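Unit 4: Pose estimation from the wrist camera
Robot Software module, Clisthorpe – handout to read before the August lab

Last time we finished with the hand-eye calibration. From here on we take that transform as given and use it to place server parts in the robot's base coordinates.

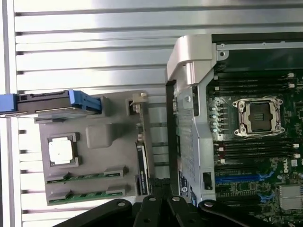 The detector returns a class name, a box and a score between 0 and 1. A box alone is no use to the planner, so the second stage fits a known outline to the edges inside it and solves for position and rotation. For a processor the outline is a square, and a square looks the same after a quarter turn. The fit will give you four equally good answers. Keep all four until a marker or a known fixture angle lets you choose.

Shiny metal is the other common source of trouble. A bright lid can saturate and lose its edge. Fit to the darker socket frame where there is one, then apply the fixed offset from the part file.

Training data
The Grinitz set has 1007 labelled images. We train on 900 and keep the rest for testing. Do not tune on the test images.

Frames used in the lab code
base – fixed to the robot mount
wrist – moves with the last joint
cam – fixed to wrist by calibration
part – origin at the centre of the top face

Write transforms as base_T_cam, cam_T_part and so on. The inner names must match when you multiply. Most of the wrong poses handed in last year came from one inverted transform.

Exercise
Run the Urrutia node on recording 308 and log the part pose for each image. Reject any result with a score under 0.95. Plot x and y in the base frame, and explain any drift while the arm is moving.

Reading: Weltomwood notes, page 95 onwards.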